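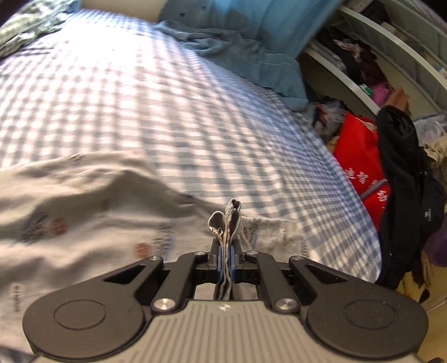
21st May

Continuing the notes on the Tranthorpe reading workshop, third part. The last time I wrote only the plan for the Sero chapters and then I left it, so this entry is longer.

Read again chapters 9 to 14 of the novel before the group. My first opinion of it was too hard. I wrote in the margin "slow, nothing happens in the boat," and now I think the boat is the best part of the book. When Bato repeats the story of the flood to his sister, he changes one detail, the color of the door. In the first reading I took this for a mistake of the author. It is the place where we learn that he was not at home that night. I am a little ashamed that I missed it, but three other people in the group also missed it.

Discussion was good until the question of Tu. Half of the group believes that Tu is dead from the beginning and that all her letters are written by Bato. The other half says no, the letters contain things which he could not know, for example the price of the medicine. I went home and checked. The price is also mentioned in chapter 4, in the shop, and Bato is standing there. So this argument does not prove anything, and I must tell them next time. Page number is on the yellow sheet.

Problem with editions. The older paperback has 40 pages fewer than the new one, and the chapter titles are missing. People kept looking for the passage while another person was already reading it aloud. From now on I give the chapter and the first words of the paragraph, no page numbers. (Then also the yellow sheet must be corrected.)
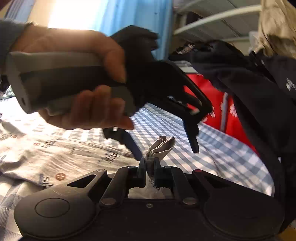 Reading time: 2 minutes

Reading speed. I had asked for 60 pages between the meetings. It is too much for this writer. His sentences are short but he leaves out a lot, and one must go back. Two members said they finished only by reading on the last evening until late, and they remembered almost nothing from the middle. I remember this feeling from the university very well. I will divide the remaining part differently and stop before the trial chapter, so that everybody comes to it fresh.

The exercise with writing predictions. Each person writes on paper what will happen to the house, folds the paper, and we open them at the end of the book. I had doubts that adults would like this, but they were laughing and hiding the papers from each other like in school. I wrote one also. I will keep it out of this notebook because colleagues read it.

About the film. It was asked if we can watch it after we finish. I have seen the beginning only, and I did not like that the sister became a funny character. She is not funny in the book, she is tired. But I think comparing the two could make a good last session, if we choose one chapter and the same part from the film and do not try to discuss everything. The ferry would work well for it. To decide before July.

Things for the next session:

Ask again about the door color, but without giving the answer.
Bring the two translations of the first letter. The word which one translator gives as "patient" is "stubborn" in the other, and for Tu this is a big difference.
Correct the yellow sheet.
Less talking from me. I spoke too long about the history of the river, and when I finished, the person who wanted to say something had forgotten it.

My own reading besides this: stopped the detective novel in the middle, I knew who did it and did not care why. Started the essays again. The one on lending books is very nice and short enough to read aloud, maybe for the beginning of the next part.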